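El brazo que aprendió a tratar con tulipanes

En el taller de robótica Podex se habla bajito cuando el brazo se acerca a las flores. El proyecto se llama Etel, lo llevan alumnos de segundo curso y tiene una meta preciosa: que un robot arregle un ramo sin estropearlo.

«Empezamos con bloques de madera y nos aburrimos enseguida», cuenta una de las alumnas. «Un tulipán se dobla, pesa más de arriba que de abajo y cada día está distinto. ¡Es dificilísimo, y por eso engancha!»

El grupo lleva 22 sesiones y trabaja en turnos de 70 minutos. Su compañero de equipo se ocupa de la fuerza de cierre de la pinza, y se le nota en cómo habla de ella. «Probamos 20 ajustes antes de quedarnos con uno», explica. «Con los primeros, el tallo salía marcado – con otros, la flor se nos iba al suelo.»

La profesora escucha y sonríe. Les pide que anoten cada intento, también los malos, y que discutan mucho delante de la mesa. «Los veo mirar una flor como no la habían mirado nunca», dice. «Luego vuelven al código con ideas nuevas.»

En mayo presentarán Etel en el concurso Brarex. Antes quieren probar con ranunculos, que tienen el tallo hueco. 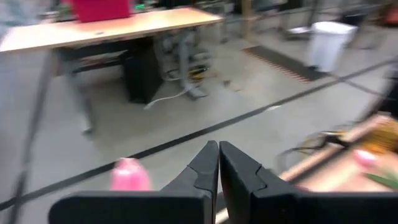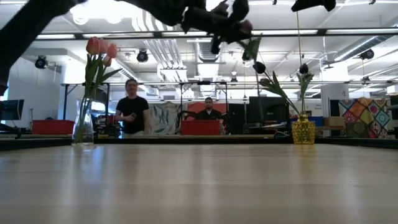
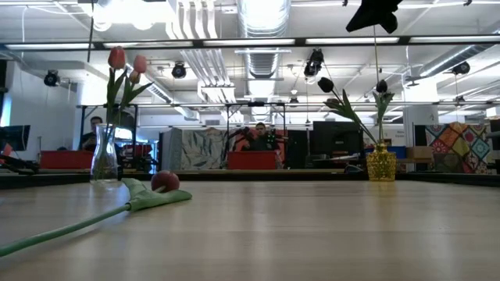
La pinza de dos dedos y, en las dos últimas imágenes, los tulipanes del proyecto Etel.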